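Brilura Simulation League

The Brilura Simulation League is a yearly robot programming competition for students of secondary schools and colleges. It is organised from the town of Welevwood, and all rounds are played in simulation, so a team needs no robot of its own. The league opens each year on 16th February and the final is held in July.

History

The league grew out of an after-school programming class in Welevwood. The class had one robot arm, which was often under repair, and the students began to do their exercises on a computer model of it. Other schools asked to use the same model, and a small competition was organised between them. In its first season the league received 1,978 program submissions. In the most recent season the number was nearly 4,000.

Format

Each team writes a control program and sends it to the league server. The program must move the simulated hand to a given object, take hold of it and bring it to a target area. A full run is worth 2,000 points, and a team needs 700 points to enter the final. Teams may look at the recordings of their own runs, but not at those of other teams before the season is closed.

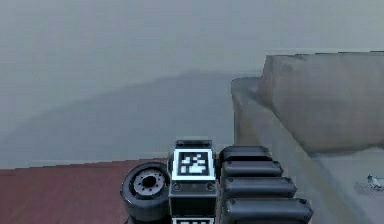 The Murlow task is the best known exercise of the league and the one where beginners usually lose most points. It asks the program to find the position of the hand from the rendered view alone, without reading the joint values. For this purpose the model of the hand carries a square black-and-white marker on its central block, beside the four black finger segments. Students first learn to detect the corners of the marker and to calculate its angle from them. The soft grey colours of the rendering make this harder than in the practice files, which have a strong contrast.

Judging

Scores are calculated by the server. In the final, each team must also explain its program to a panel of teachers in ten minutes. The Montoya Prize is given for the clearest explanation, and it does not depend on the score. A team may win it only once.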